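Dishes & Kitchen > Moving and Storage

How do I pack a kitchen's worth of dishes when half of them don't match and I've got no dish boxes?

Asked by Urszula Nowicki
7 replies, 3 shown

Hi all, long-time reader, first time I've had to ask something. We're moving from Drodurdale up to Okoth in October and I've started on the kitchen because everyone says to start on the kitchen last and I'm stubborn. I'm already regretting it.

My situation is this. I don't have a "set" of anything. I've got my grandmother's dinner plates (heavy, kind of chalky on the bottom), a bunch of thrift store bowls in every size, some thin glass dessert plates that I'm scared to even look at, and then mugs, so many mugs. My husband thinks we should just wrap it all in towels and put it in laundry baskets in the back seat. He did that when he moved out of college and he says he only lost one cup, but he also only owned four cups.

The moving company quoted us extra for packing the kitchen and I said no because I thought how hard can it be. The drive is 400 miles and the last stretch is that awful road past Gralturia with the frost heaves, so whatever I do has to survive a good shaking.

Things I'm wondering about:

Do plates go flat or on their edges? My mother says flat, the guy at the hardware store says edges, and he looked at me like I had two heads when I asked.

Is newspaper OK or does the ink get on everything? I have a mountain of it.

Can I mix bowls and plates in one box or is that asking for trouble?

And what do I do with the paper plates and everyday stuff for the last couple of days? I don't want to be eating soup out of a measuring cup again like last time.

Thanks in advance, and sorry this is so long. I've got about half a cabinet on the counter right now and no room to make dinner.

Reply marked as most helpful
from Fereshteh Zamani

Hi Urszula! I've moved five times with kids and a lot of hand-me-down dishes, so I have opinions. The hardware store guy is right. Plates go on their edges, standing up like records in a crate. When they're flat, the one on the bottom is carrying all the rest, and every bump goes straight down through the stack. On edge they're much stronger. I didn't believe it either until I lost three out of a stack of eight the first time (flat, wrapped beautifully, I was so proud of them) and zero the second time.

Small boxes! I can't say this enough. A big box full of plates is a box that somebody drops. Book boxes are good, liquor store boxes are even better because they're built for weight and a lot of them have the cardboard dividers still in, which are perfect for your mugs and glasses. Go in the morning when they're unpacking deliveries and ask nicely. I came home with a trunk full once and didn't pay a cent.

How I do a box of plates:

Tape the bottom with two strips going the long way and one across. Then crumple paper in the bottom until it's a good three inches deep when you push on it. It should push back at you a little. Wrap each plate in one or two sheets, then bundle them in threes or fours and wrap the bundle again. Stand the bundles up in a row, stuff paper down the sides and between them, and then another deep layer on top before you close it. Pick the box up and give it a gentle wiggle. If you hear clinking or feel anything shift, open it back up and add more paper. Annoying, I know, but it takes a minute.

Newspaper is fine for the crumpling on the bottom and sides. For the layer that touches the dish I'd spend a little on plain packing paper. Newsprint does rub off, and it washes off glazed plates without any trouble, but your grandmother's have that unglazed foot on the bottom and that part can hang on to the ink. Mine still have a gray ring from the move before last. If you don't want to buy paper, coffee filters are lovely for thin things. Put one between each of your glass dessert plates before you wrap them up. I used to get a big bag of them for next to nothing, and you still get to use them for coffee afterward.

Bowls: nest two or three that really fit each other, with paper between, and set them on edge too if they're shallow. Deep ones I turn upside down. Yes you can mix them with plates, just put the heavy things on the bottom and the bowls in the top half, and put a flat piece of cardboard between the two layers so nothing pokes down.

Mugs: stuff paper inside, wrap the handle on its own first (twist a bit of paper around it), then wrap the whole thing. Handles are what break.

Write KITCHEN and THIS SIDE UP on the sides of the boxes, all four of them. If you write it on the top it disappears the second somebody stacks another box on it.

Oh, and towels are great, your husband isn't totally wrong. You have to move the towels anyway! Use them at the bottom of the boxes in place of some of the paper. I just wouldn't do the open baskets in the back seat, one hard stop and it's all over the floor mats.

Second reply
from canditeo_fan

I just bought the Canditeo dish kit and it was fine. It comes with foam sleeves and cardboard dividers. Kind of pricey for what it is. The sleeves were too small for my dinner plates, but they worked on the salad plates and I used the leftover ones for picture frames. I broke one saucer and that was because I sat on it.

Don't use packing peanuts. I'm still finding them.

Third reply
from oldhouse_marge

Coming in with the part of the question that didn't get answered, the last few days.

What I do is pick a date, four or five days out, and after that date the real dishes are done. Everything gets washed and dried properly the night before and packed in the morning. Make sure they're good and dry, especially anything with an unglazed foot, or you'll open the box in Okoth and get a musty smell up your nose. I leave mine on the rack overnight and then wipe them again with a clean towel.

After that we live out of one box. Mine has a stack of paper plates, a bowl each (the sturdy kind, cheap plastic is fine), a fork and spoon each, one sharp knife wrapped in a dish towel, one pan, a can opener, dish soap, a sponge and the coffee things. That box rides in the car with us and never goes on the truck. I learned that one the hard way, our truck showed up a day and a half after we did and we ate crackers and peanut butter off the lid of a cooler.

Paper plates don't weigh anything, so I also use the extras as padding. One between each of the good plates before you wrap the bundle, and they're just stiff enough to keep the rims from knocking. You can still eat off them at the other end.

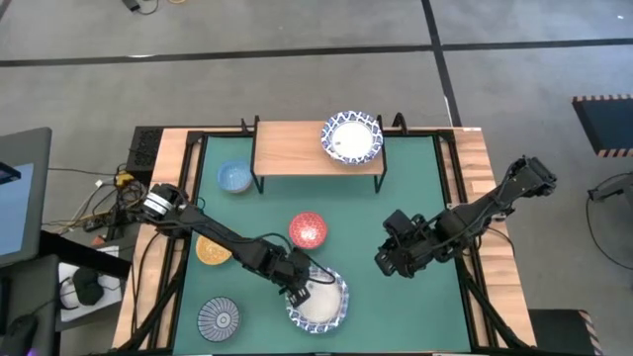
What size paper plate works best between dinner plates?

Get the ones closest in size to the plate you're protecting, so the rims are covered all the way around. If all you can find is the small dessert size, use them for your salad plates and put a folded sheet of packing paper between the big ones.

A couple more things while I'm here. Soup bowls with a wide lip are worse than plates for chipping, so give each of those its own wrapping and don't nest them at all. If you have any platters, they go against the outside wall of the box, on edge, with a towel behind. Lids from casserole dishes get wrapped separately. Please don't tape a lid onto the dish with packing tape, it leaves a sticky mess that takes forever to get off. If you want to keep the two together, wrap them both and then put a big rubber band around the whole bundle.

As for that road past Gralturia, I know it well, my sister lives out that way. Load the kitchen boxes toward the front of the truck, up against the cab, where it bounces less, and on the floor with nothing heavy on top. If you've got a few things you'd cry over, put them in one small box and keep it on the floor behind the passenger seat. I'd do that with grandma's plates, or at least some of them.

When you unpack, do it over a folded blanket or a towel on the counter, and feel through every piece of paper before it goes in the recycling. I threw away the lid of my sugar bowl that way and I'm still mad.

Comment from Urszula Nowicki

Thank you, thank you! I went to the liquor store this morning and came back with more boxes than will fit in the hall. Did the first box of plates on edge with coffee filters between the glass ones, gave it the wiggle, heard a clink, opened it up, added paper, no more clink. My mother is not convinced.

One follow-up, has anybody moved cast iron in the same box as dishes? I've got a Dutch oven that weighs as much as my dog and nowhere to put it.

Comment from Fereshteh Zamani

Oh no no, give it its own box! Put the Dutch oven in a small one with your dish towels and potholders stuffed inside it, lid upside down with a towel in between. And tell whoever picks it up what's in there.

Comment from canditeo_fan

I put mine on the floor of the car. It's cast iron, it'll be fine.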